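Ladefoged Institute
Shared Equipment Office
Hand-Held Grippers: Purchasing and Budget FAQ

The answers on this page apply to research groups and teaching departments that intend to buy or borrow hand-held grippers for recording household tasks. Requests for full robot arms are handled under the capital equipment procedure and are not covered.

Which equipment may be requested through this office?
The office supplies the Berell hand-held gripper, either singly or as a paired kit, together with fingers, charging bases, and carrying cases. Groups that need a different model should submit a written justification with their request. Approval of a different model does not carry a right to technical support from the office.

What does the equipment cost?
The internal charge for a single gripper is $656. The paired kit is charged at $1,346 and includes two grippers, a shared charging base, and a case. Charges are reviewed each July, and a quotation issued before the review remains valid until it expires.

Should a group order a single gripper or a pair?
The answer depends on the task list. Opening drawers, moving cups, and pressing switches can be recorded with one gripper. Laundry work usually calls for two, as a sweatshirt or a pair of pants must be held at one point while it is folded at another. Groups planning garment work are asked to budget for the paired kit from the beginning. A second gripper ordered later is charged at the single rate and does not include a base.
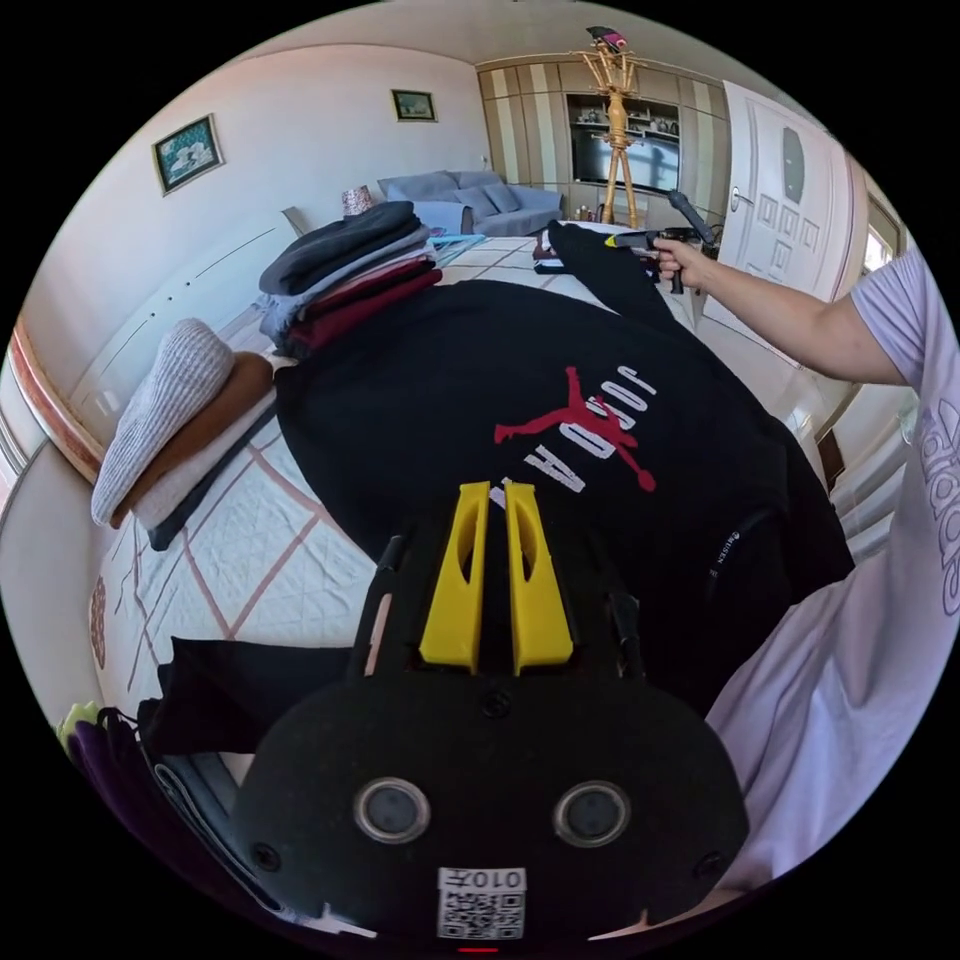 Groups that have not settled on a task list may borrow a paired kit before placing an order. The loan period is 10 working days and may be extended once if no other group is waiting. Loan kits are issued with a full set of fingers and must be returned with the same set.

Which costs are most often left out of a budget?
Reviewers regularly return budgets that cover the grippers and nothing else. A complete budget should also address the following:
Replacement fingers
Data storage for the full length of the project
Operator pay, including training and setup time
Travel to and from the recording site
Payments to households, where these are offered
Props and materials, such as clothing, bedding, and hangers
Storage is normally the largest of these in the second year. The data services desk will prepare an estimate if it is given the planned number of recorded hours.

How many recorded hours should be planned?
For a first project, the office recommends a plan of 80 recorded hours for each paired kit. This figure counts usable recordings only. Setup, breaks, and rejected recordings should be entered on a separate line of the schedule. Experienced groups may propose a higher figure and should attach the session log from an earlier project.

Can recording take place in a private home?
Yes. Homes are suitable for most tasks on the approved list, and many groups prefer them to a laboratory. The household must sign the site agreement before any equipment is delivered. The project lead should visit beforehand and note the following points on the site form: the size of the working surface, the daylight at the planned hour, the nearest outlets, and any pictures, mail, or documents that the household would prefer not to have recorded.

Garment tasks need more room than applicants tend to expect. The site form should show where unfolded items will be placed, where finished stacks will go, and where the operator will stand. A large bed is an acceptable working surface. A clear floor area may also be used, provided that the operator is able to work there comfortably for the length of the session. 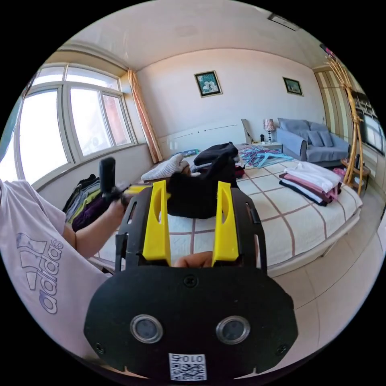 Sessions in a home may not start before 9 a.m. The schedule should allow time at the end of each session for the room to be put back as it was found.

Do we need to buy clothing for garment tasks?
Households may use their own clothing if they agree to this on the site form. Groups that prefer a fixed set of garments should budget for it under materials. In either case, the set should vary in color, weight, and fabric. Dark garments are permitted, but the group should make a short test recording first and check that folds and edges can be made out. Visible brand names on clothing must be listed on the form if the recordings are to be released outside the Institute.

Who may operate the grippers?
Any member of the project who has completed the operator session may do so. The session is free of charge to groups with an approved request. Operators paid by the hour must be paid for attending it, and this time should appear in the budget.

How are the grippers tracked?
Every gripper carries a printed label with a code. The label must stay attached and readable. Groups should enter the code in the session log each time a gripper is taken out, and should report a damaged label so that a new one can be issued. Labels may not be moved from one gripper to another.

What happens if a gripper is damaged?
Fingers are treated as consumable parts and are charged to the project. Damage to the body, sensors, or frame is assessed by the office, and no repair should be attempted by the group. A replacement may be provided from the loan pool while the assessment is made, subject to availability.

Is outside funding available?
Groups in their first year may apply to the Jalov Fund for up to half of the equipment charge. The fund does not cover operator pay or storage. Applications are considered together with the equipment request, and a separate budget is not needed. 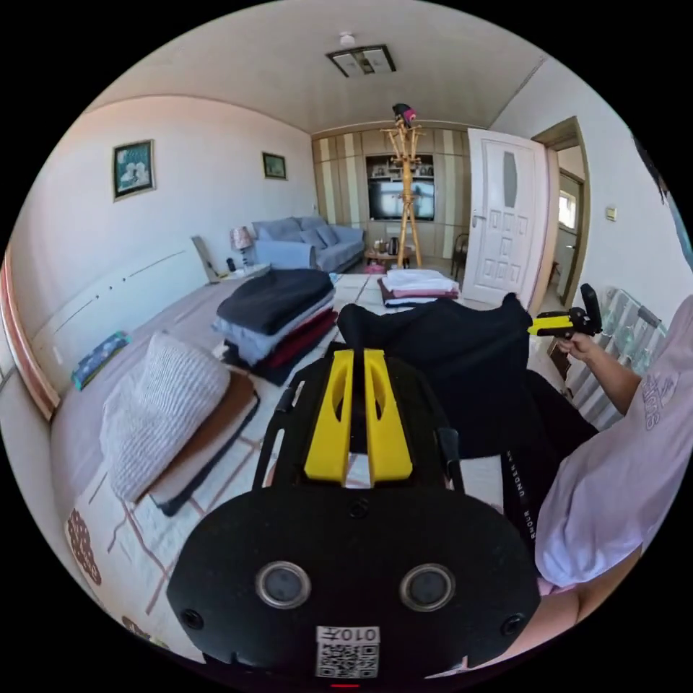
Garment session in a home, with hand-held grippers and folded clothes in stacks.

Can equipment be shared between groups?
Two groups may submit a joint request. One of them must be named as the holder and is responsible for the log, the charging base, and the return of the kit. The division of costs is a matter for the groups and should be stated in the request.

How is a request submitted?
Requests are entered in Loletti, the Institute's purchasing system, under the category "Recording equipment." The task list, budget, and site form should be attached as separate files. Incomplete requests are returned without review.

Whom should we contact with further questions?
Questions about charges, loans, and joint requests should be addressed to Montri Somboon, Shared Equipment Office. Questions about storage estimates should go directly to the data services desk.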